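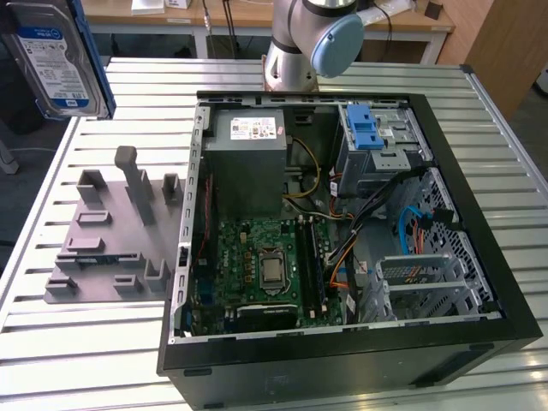
How to compare two grippers on a PC teardown cell

Sat 11 February

Most gripper comparisons you find online use blocks, cups or tins. Those tell you about payload and stroke, but they say little about reaching into a tight metal box full of cables. This page sets out the method we use for an old desktop tower, with the case on its side and the panel off. It should work for any two grippers that fit the same wrist.

What you need

One arm with a tool flange that lets you swap grippers without moving the base. A slotted aluminium table. A desktop tower you don't mind scratching. A 3.5-inch hard drive. A printed fixture plate to put parts on. A fixed camera with a view of the table. We compared the Piltine two-finger gripper with the Sedora, which has longer, thinner fingers, and ran both from a Gebru controller.

Before you start, unplug the tower from the mains and leave it for a while. Don't open the power supply at any point. None of the tests below needs it.

Step 1. Fix the case down

Lay the tower flat with the open side up and clamp it through the table slots. Two clamps on opposite edges are enough. Push it hard by hand in each direction. If it creeps at all, tighten up and push again. A case that slides a couple of millimetres will spoil every run after it, and the fault will look like a gripper problem.

Bolt the fixture plate down separately. Don't rest it against the case, or a knock on one will move the other.

Step 2. Set the tool offset for each gripper

Measure from the flange to the fingertips with the fingers closed, then enter the figure in the controller as a named tool. Do this for both grippers before running anything. Touch each one down slowly on a known point, such as a hole in the fixture plate, and correct the offset until both arrive at the same spot.

If you have long fingers, check them open as well as closed. Ours dipped slightly as they opened, enough to touch a board.

Step 3. Check the way in

Put the arm in its slowest mode and bring the open gripper down into the case over each place you mean to work. Stop above the part and look from the side. You are checking three gaps: fingers to case wall, gripper body to case rim, and wrist to anything that stands up from the table. The Piltine has a wide body and met the rim before its fingers reached full depth on one side of the drive cage. Turning the wrist a quarter turn cured that.

Write down any pose you had to change. A gripper that needs special poses is harder to live with, and it should show in your results.

Step 4. Run the tests

We use four tasks, in this order:

Pick the hard drive from a flat rest and place it on the fixture plate.
Pick the drive by its short edges and hold it still for 12 seconds.
Take hold of a loose cable, lift it clear and let it go.
Press and release the drive bay latch.

Do 16 runs of each task with the first gripper, then swap and do the same with the second. Put the part back by hand to the same marks each time. Keep the speed and the force limit the same for both to begin with. If one of them plainly needs more force, finish the set first, then do a second set at the new value and report both.

Step 5. Score the runs

Keep scoring simple. A run is a pass, a slip or a stop. A pass means the task was done and nothing else moved. A slip means the part turned or dropped in the fingers. A stop means the controller halted the arm or you did. Add a short note for anything odd, such as a finger snagging a cable on the way out.

On the hard drive pick, the Piltine passed all 16 and the Sedora passed 14. On cables it went the other way - the thin fingers got between the wires and the broad ones pushed them aside. Neither was good at the latch. We put that down to fingertip shape and plan to try a stepped tip in May.

Step 6. Check for wear

Take off the finger pads and look at them under a good light. Sheet metal edges cut soft rubber quickly. We now fit Justeck pads to both grippers and swap them between sets, which makes the late runs easier to compare with the early ones. We haven't done a long run yet. The plan is 1,000 cycles on the drive pick alone.

Common faults

Gripper closes on air: the tool offset belongs to the other gripper. Check which named tool is active.
Drive tilts when lifted: the grip is too far from the middle. Move it along and try again.
Arm stops on the way out: usually a cable hooked behind a finger. Open fully, back up slowly and free it by hand with the arm paused.
Results drift during the day: check the clamps first, then the pads.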